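3.2 Simulation setup for the controller comparison

We compared two controllers on the same arm and the same gripper. The first, which we call the baseline, is a joint-space position controller with fixed gains. The second is Flalliseo, an operational-space controller written by Nautiyal and Issahaku for an earlier study at Brendstead. Both receive the same target poses from the same policy, so any difference in the results comes from how the targets are tracked.

Each controller was run for 1000 episodes, split evenly over the test tasks. An episode ends when the task is done or when 30 seconds of simulated time have passed. Gains for the baseline were tuned by hand on 32 separate episodes that are not counted in the results. Flalliseo was used with the settings in its May release, and we did not change them – a short trial with softer gains made tracking worse near the limits of the workspace.

The cabinet tasks turned out to be the hardest for both controllers. The hand has to work close to a tall, flat surface, and small errors in wrist angle lead to contact between the gripper housing and the cabinet. We log every contact above a fixed force threshold, whether or not the episode goes on to succeed. The arm, gripper and cabinet models are shared by both conditions, and the base of the arm stays fixed to the table. Figure 7 shows the cabinet workspace. 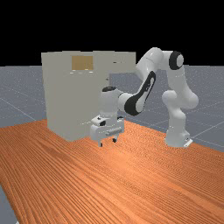 Figure 7. Simulated cabinet workspace, with the two fingers of the gripper just above the tabletop near the lower right corner of the cabinet.

3.3 Measures

We report success rate, time to completion and the number of logged contacts per episode. Tracking error is the distance between the commanded and actual position of the gripper, averaged over the episode. Episodes in which the solver failed were run again with the same seed and are listed separately in the appendix.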